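Re: [gripper-users] Foam pads shedding, jaw not opening fully

Last updated: 2019-09-06
3 replies · 0 shares

Following up on the message below, which I have quoted in part for those who joined the list later.

> We have had the same complaint from two of our benches. The jaws close
> fine but come back short of full open, and the log shows the width
> reading as normal. We changed the return spring on one and it made no
> difference. The pads look worn but we did not think that was related.
> Has anyone at Kurkitthorpe taken one apart? We would like to know
> before we order more springs from Soltari.

Please don't order springs yet. We took one apart and the spring was fine.

What we found was foam. The pads lose small crumbs from their edges, mostly the top edge and the side facing the work, and the crumbs travel down the finger and collect in the slide. With enough of them packed behind the carriage the jaw stops short. The width reading comes from the motor side of the linkage and there is play between the two, so the log says open when the fingers are not. That explains the normal readings you are seeing. It also means our check at startup was useless for this fault, because it only looked at the log.

The safety part is the reason I am writing to the whole list. On the arm-mounted version, the controller trusts that same reading. When the jaw stuck here, the arm took the part as released and retracted with it still held. It pulled a cloth and the tray under it off the table. No one was hurt, but the operator had a hand near the tray at the time. If you run the Quinlan controller with the default release check, you have the same exposure. Until there is a fix, please turn on the pause after release and keep hands out until the arm is home.

The wear depends a lot on what is being handled. On hard plastic parts our pads were still square after 700 cycles. On fabric we saw tearing by 68. Looped and fuzzy knits are the worst, as the fibers catch on the open foam and pull at it each time the fingers let go. Once an edge has started to tear it goes quickly.

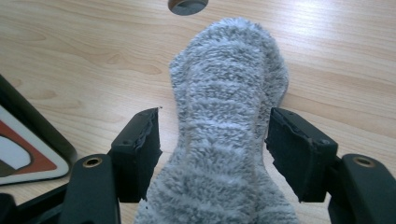 Socks are most of what we run on the folding task, so we now treat the pads as a consumable there. The present routine is to brush out the slide at the start of a shift, open the jaw by hand and measure the gap with a block, and replace both pads when either one has a ragged edge. Replace them as a pair. We tried changing one only and the grip pulled to one side.

Changing them takes around 25 minutes, most of it scraping off old adhesive. Don't use solvent near the threaded inserts – we loosened one that way and had to reset it.

Two things I don't know yet. One is whether a closed-skin foam would last longer without slipping on thin fabric. Skidenano has sent us sample sheets and I will post numbers when we have them. The other is whether the units built before February have the same play in the linkage. The one we opened was a later build. If you have an older one on the bench and can spare it for an hour, please check the gap against the logged width and send both figures to the list.

The fault report has gone to Soltari with the log attached. I have not had an answer.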